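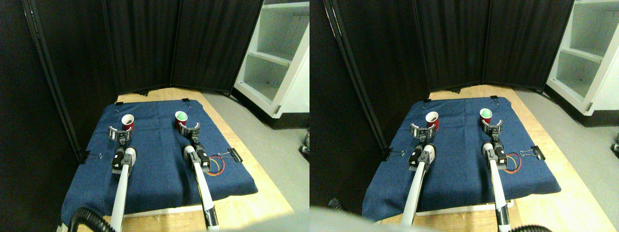 Faz tempo que eu queria escrever sobre panos de mesa. Eu sei, eu sei, não é o assunto mais emocionante do mundo, mas quem passa o dia em volta de uma mesa de madeira clara entende: madeira clara é linda na loja e um sofrimento na vida real. Qualquer copo deixa marca, qualquer gota de café vira mapa, e quando a luz bate de lado aparece tudo o que aconteceu ali desde que o móvel chegou.

A minha solução, depois de muita tentativa, foi o azul-marinho. Comecei com um cru (lindo por uma tarde), passei para um cinza que parecia sempre sujo mesmo saindo da máquina, e num dia de impaciência entrei na loja de tecidos da Krishnan e pedi o azul mais escuro que tivessem. Comprei 2 metros. A moça perguntou se era para cortina e eu disse que sim, por preguiça de explicar.

Não fiz bainha. Ia fazer, juro, a linha está até separada dentro da caixa de costura desde outubro, mas o pano foi ficando do jeito que estava e hoje já me acostumei com a beirada meio torta, caindo mais de um lado que do outro. Passar a ferro também entrou na lista das coisas que faço só quando vem visita. Fica uma ruguinha aqui e ali e a vida segue.

O drama de verdade era o pano andar. Pano sem peso em cima de mesa lisa escorrega a cada esbarrão, e quem já puxou a toalha junto com o cotovelo sabe o susto que é. Testei fita dupla face (deixou cola na madeira, passei uma noite inteira esfregando com óleo de cozinha), testei aqueles pesinhos pendurados nas pontas, que batiam na perna de todo mundo, e acabei nos prendedores de papel pretos, aqueles de escritório, com as alcinhas de arame. Uma maravilha! Dois nos cantos do fundo, um em cada lateral, e acabou a conversa. Dá para tirar tudo rapidinho na hora de lavar, e se uma alcinha ficar aberta para o lado, paciência, só cuidado com a manga do casaco. Comprei a caixa na papelaria Irkden, do tamanho médio. O pequeno não abraça a espessura do tampo, já aviso.

E aí vêm os copos. Copo em cima de pano escuro fica outra coisa! O vermelho, principalmente. Eu tinha um pacote de copos de papel vermelhos, com a borda branquinha, e na mesa nua eles tinham cara de fim de festa infantil. No azul ficaram quase elegantes (quase). Peguei gosto e agora vivo colocando uma coisinha colorida lá para o fundo da mesa, perto da borda, só para ter para onde olhar. O verde também funciona demais, verde bem vivo, daqueles que aparecem de longe. Verde com vermelho podia lembrar Natal, mas com o azul por baixo não lembra, ou lembra pouco.

Uma leitora me perguntou outro dia sobre o fundo, se vale a pena ter biombo em casa. Olha, eu fui contra biombo a vida toda. Achava coisa de consultório. Mudei de ideia com os de tecido preto e moldura escura de metal, que somem no ambiente de um jeito que os de madeira trabalhada nunca somem. E escondem a bagunça, que é o que interessa. Você abre os painéis num ângulo leve e de repente a mesa tem um canto só dela, mesmo num cômodo grande e aberto. Para quem trabalha em casa e não tem porta para fechar, eu recomendo de olhos fechados. O único porém é a poeira: tecido preto mostra cada fiapo, então na terça eu passo o rolinho de tirar pelo e resolvo a semana.

Preço, porque sempre me perguntam: vi um biombo no site da Kestier por 2.000 reais e fechei a aba na mesma hora. Num bazar do bairro Londosberg tinha coisa muito parecida por uma fração disso, com um pezinho meio bambo que um calço de feltro resolveu. Vale garimpar antes.

Sobre lavar o pano, que é a outra pergunta campeã: água fria, do avesso, sozinho. Sozinho mesmo! O meu soltou tinta nas primeiras lavagens e eu tenho 6 panos de prato azulados que não me deixam mentir. Seca na sombra. Vinagre no enxágue, minha tia jura que fixa a cor, eu coloco e não sei dizer se faz diferença.

Semana que vem quero mostrar a gaveta dos talheres, se eu tiver coragem de abrir.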